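Chapter 16
When the Arm Is Right and the Room Is Wrong

Most robot accidents are dull. No one gets chased down a hallway. A number is typed in wrong, the arm believes it, and something expensive gets bent.

The Grodthorpe failure is a fine specimen of the type. An arm there had run the same pick 642 times without complaint. One afternoon in June a technician moved a post 20 millimeters to make room for a cable, put the tools away, and went home. The post in the software stayed where it was. On the next run the arm took its usual path, met the post at full speed, and logged the event as "motion complete."
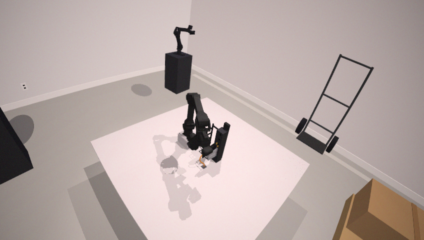 A collision model is a list of the things a programmer remembered to put in it. People tend to remember whatever the robot is supposed to touch and forget whatever it is supposed to miss. The simulated cell used in this chapter has a tall black column right beside the arm, and it also has a hand truck against the wall, which in a real plant would be somewhere else by lunch.

The report on Grodthorpe was written by Hagos Gudeta, who listed the cause as "furniture." His managers at Poseck asked for a longer word. He gave them "unregistered fixture displacement," and the report was approved.

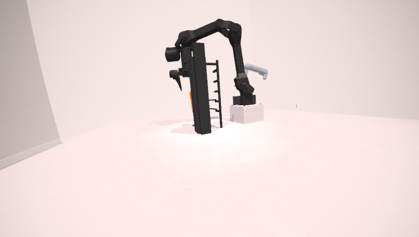 Clearance has to be checked for the whole arm, elbow and forearm included. Beginners check the gripper and call it a day. With the forearm reaching over like this and the gripper on the far side of the column from the base, a safe fingertip path says very little about the links behind it.

Section 16.2 sets out the checks in the order Gudeta used them. Have a tape measure handy.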